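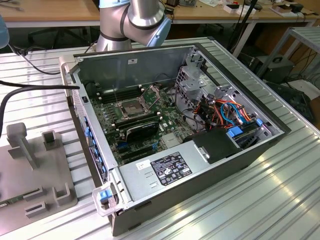
The Verkis Center for Repair and Reuse held its summer open day on 2025-08-12 at our Brurgate site. We thank everyone who attended. The following posts summarize the robotics demonstration for those who could not be with us. (1/11)

Registered guests totaled 60, with places shared between local schools, city departments and recycling firms. Visitors were received in the main hall by Thulani Ngubane, Director of Public Programs, and taken to the workshop in small groups. (2/11)

The subject of the demonstration was the servicing of desktop computers by robot arm. Retired office machines reach the Center in large numbers. Many of them hold parts that can be used again if they are removed with care. (3/11)

Belmiro Antunes, who leads the Center's disassembly program, opened each session with a short talk on how a tower computer is put together: board, memory, graphics card, drives, power supply. No earlier knowledge was expected, and the younger guests were invited to stand at the front. (4/11)

Mr. Antunes then turned to the processor socket. The contact area inside it is very fine and is easily damaged by a slip of the hand or a dropped part. Guests were asked not to reach over the bench at any time, and we are grateful for their cooperation. (5/11)

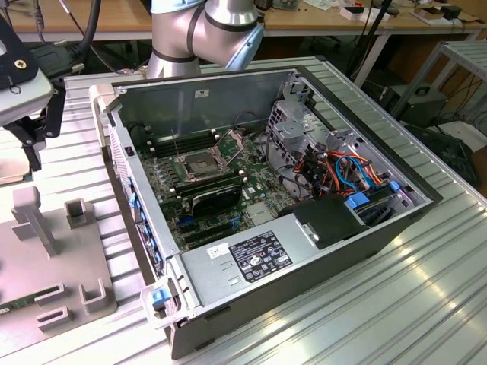
Cables were the topic of the most questions. A rigid part stays where it is put. A bundle of drive cables does not, and it may lie differently in two computers of the same model. The program treats this as an open problem and said so plainly to visitors. (6/11)

Several guests asked whether the arm works without supervision. It does not. A trained member of staff is present whenever the arm is powered, and an emergency stop is kept within reach. The same rule applies on open days and on ordinary working days. (7/11)

Students from the Gulyás Technical School asked how the arm is taught a new task. Mr. Antunes explained that staff first carry out the task by hand, write down each step, and agree on what counts as a finished job. Only then is any time booked on the arm. (8/11)

For the record: the Center received 760 retired desktop computers in the year ending in June. Of these, 469 were returned to use in whole or in part. The remainder went to licensed recyclers. A full breakdown will be included in the annual report. (9/11)

The Center wishes to thank Bollivero for the loan of seating and display panels, and the workshop staff, who repeated the session throughout the afternoon. Written questions left at the front desk will be answered by mail. There were 19 of them, and replies are being prepared. (10/11)

School and community groups that would like to arrange a visit may write to the Office of Public Programs at Brurgate. Please state the size of the group, the ages of any children, and any access needs. Groups are asked to bring one adult for every eight children. Visits are free of charge. (11/11)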